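Shelf build, shared workshop notebook
2025-03-03
Homa Ghasemi, with Yasaman Talebi on the laptop

Carried on with the can restocking task. The job is to take a chip can from the steel table and lay it on the middle shelf of the store rack. Arm firmware is unchanged from August. Wrist is the Brasen one, with the cable loop retied so it stays clear of the fingers when the wrist rolls.

Changed before starting:
Grip current limit up from 400 to 900 mA. At 400 the cans rotated in the fingers as soon as the arm sped up.
Lift speed left alone.
New rubber on the black fingers. Old set was polished smooth and Fuchs had no more of that size, so these are cut from sheet.

1. Grasp and carry

Purple can, gripped low with the rubber fingers and the silver finger across the front. The lean to the right is what I want to get rid of. The planner assumes the can axis is vertical during carry, so any tilt here shows up again as an error at the shelf. 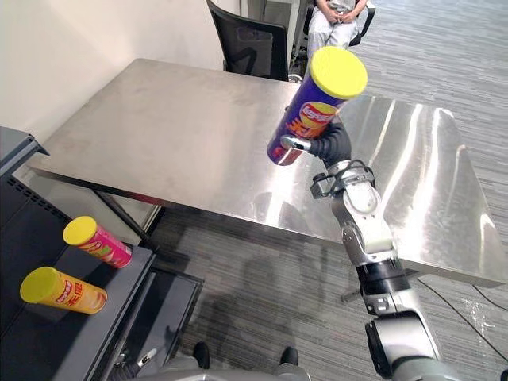 2. Approach to the middle shelf

Coming in from the right end. The left half has cans lying down and I don't want the forearm passing over them. Upper shelf lip is the hard limit on height. Yasaman put a keep-out box on it in the Gondura planner, 2 cm past the metal strip, and the arm now takes a lower path with the elbow further out to the table side.

Watch the table frame on that side. The model has it as a flat slab with no legs, so clearance down there is only as good as whoever is holding the stop button.

The yellow lids deeper on the shelf are the other problem. The held can overlaps them from the head camera, and the detector merges everything into one blob when the lids line up. 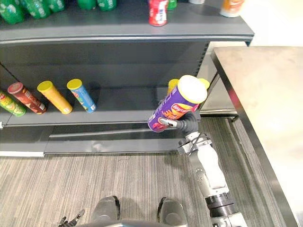

For now we mask out whatever is inside the gripper box before running detection, which loses anything directly behind the can. Better fix would be to take one look at the shelf before the arm comes up and keep that as the map. Yasaman thinks the head can hold still long enough for it. I'd like to see the drift numbers first.

Logged 17 attempts under the Preltevcombe folder, both current settings, notes in the same file. Haven't gone through them yet.

To do
- measure tilt against grip height, same can each time
- table legs into the collision model
- shelf map before arm lift (Yasaman)
- order proper finger rubber, over 2 mm thick if they have it
- zero the wrist again, it was last done before the cable was retied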